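Ticket 473: Attachment thumbnails fail to load on shared gallery pages
Status: Resolved, monitoring
Site: Saststead
Reported by: Trinidad Samonte
Assigned to: Jahangir Wickramasinghe

Symptom
Gallery pages open, but thumbnails stay gray. Clicking a gray tile opens the full-size file without error. Same result in two browsers and on the office line at Denondale. Albums uploaded before the March update are not affected.

Log
9:10 Cleared the page cache. No change.
9:25 Web server log shows 404 for every path under /thumbs/new. Full-size paths return 200.
9:50 Thumbnail job queue holds 2,030 items. Oldest is from the night of the update. Worker process is running but idle.
10:15 Restarted worker. It takes one item, writes "permission denied" and goes idle again.
10:40 Remedios Tan confirmed the update moved the thumbnail folder to the Farkley volume. The new folder is owned by root. The worker runs as its own user.
11:05 Changed owner on the folder and everything in it. Restarted worker. Queue started to drain.
1:30 Queue at 41. Those items fail with "unsupported color profile." Moved them to a separate queue and opened a new ticket for Amirhossein Mirzaei.
2:00 Rebuilt the index for the toys album. Tiles load on a hard refresh.

Workaround while the second ticket is open
Open the full-size file from the list view. Do not upload it again. Duplicates go to the back of the same queue.

To do
Add the folder owner to the update script. Add an alert when the queue passes 16 items.

Toys album:
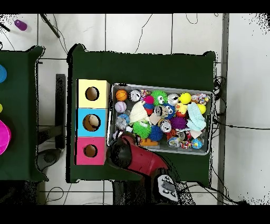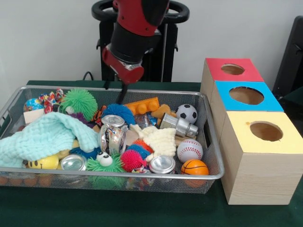
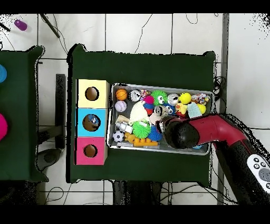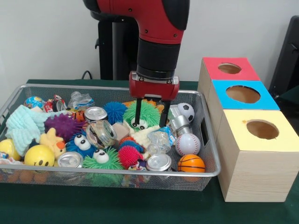
Page last changed: March, 4:20 PM, by J. Wickramasinghe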